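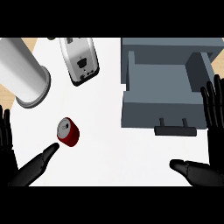 Two-hand tabletop build: frequently asked questions

By Yu-ting Yeh
22nd June
Filed under: Workshop Projects / Robotics / Simulation

Which simulator do I need?

Any rigid-body simulator that loads jointed hand models and lets you set friction per surface. I use Trumis on a desktop in the garage. The project files are plain text, and two people at the Cenham shared workshop have converted them for other packages. The conversion took them an evening, most of it spent on joint limits.

Do I need the physical hands to start?

No. The drawer task and the can task were both written in simulation before I had cut any parts. If you build the hands first you will be tuning a controller on hardware that breaks.

What is in the default scene?

A white tabletop, two black hands, a cabinet with a drawer and a bar handle, a red soda can, and a few larger objects set farther back. The large objects are there as obstacles. You can delete them while you are getting the thumb to work, but put them back before you record any results.

Why does the can start on its side?

A can lying down rolls when the thumb touches it off-center, so errors in contact position show up early. To stand it up, change the start pose in the objects file. Drop it from a height of zero. If it starts slightly inside the table, the solver will throw it.

The fingers pass through the drawer handle. What is wrong?

Usually the time step. The handle is a thin rod and a fast fingertip can cross it between two steps. Halve the step and try again. If that does not help, check that the handle has its own collision shape - some importers merge it with the drawer front and then simplify both into one box.

How many trials should I run before changing a setting?

I run 256 per setting, with the start pose of the can varied a little each time. With 10 you are mostly looking at luck. My log for the drawer task stands at 3404 trials, including the ones from before the friction values were corrected, which I keep in a separate folder and do not use.

Can I use only one hand?

Yes. Set the other hand to "parked" in the config. It stays in the model and still collides with things, so park it well clear of the cabinet.

What control rate do you use?

66 updates per second for the fingers. The wrist runs slower. Raising the finger rate made no difference I could measure.

Which servos go with the printed version?

The Kyei micro servos fit the finger mounts without changes. Bilaten servos are slightly taller and need the deeper bracket, which is in the same folder as the palm parts. Do not mix the two in one hand. Their dead bands differ and the fingers will close unevenly.

Does a controller that works in simulation work on the bench?

Partly. Reaching and pointing carry over well. Drawer pulls carry over if you have weighed your drawer and entered the real figure. Grasping the can is still poor, and I expect to spend until September on the fingertip pads.

Where do I report a fault in the files?

Use the form on the project page. Include your config, the simulator version and the random seed. Reports without the seed go to the bottom of the list.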